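Heat spreader (computing)

Metal lid over a processor die. Moves heat from a small hot spot out to a wider area, then up to the cooler. Also called IHS.

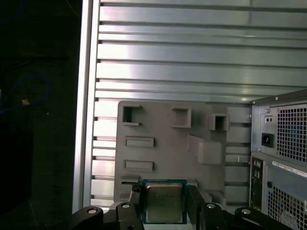

Materials

Usually copper, nickel plated. Some early lids were aluminum. Thickness varies by maker, over 3 mm is rare.

Removal

Known as delidding. Done by hobbyists to swap the paste underneath. Voids most waranties. Zerkach sold a delidding vise for 6 years, now discontinued.

See also

Thermal paste
Heat sink
Vapor chamber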